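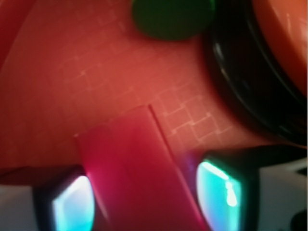
Call for participants: Denov open day, Friday evening session

We're looking for 13 people to come and drive a robot arm for an evening. No experience needed, and we mean that. If you've ever stacked blocks with a toddler you're well qualified!

The Denov workshop opens its doors on April 19, 2019, and this year visitors won't just be standing behind a rope. Each participant gets a turn guiding Fumby, our tabletop arm, through a set of small pick-and-place jobs: line up the gripper, close it on a block, lift, put it down somewhere else. It sounds easy. Your first try will probably be a mess — everybody's is, mine included — and then somewhere in the second or third try your hands get it.

You'll get a short practice with Mylene Gatchalian before the doors open at 7, then take turns at the Skirka bench while the public watches and asks questions. Please be happy to talk to strangers, kids especially. In November we had a long line of them and they asked better questions than the engineers did.

You should be 16 or older, able to stand or sit at a bench for a couple of hours, and free for the whole evening. Left-handers very welcome, we never get enough of you. Supper is on us, and travel within the city is paid back.

To sign up, leave your name and a phone number at the MacKinnon Street front desk, or call extension 555 and ask for Mylene. Tell her if you need step-free access or have food allergies.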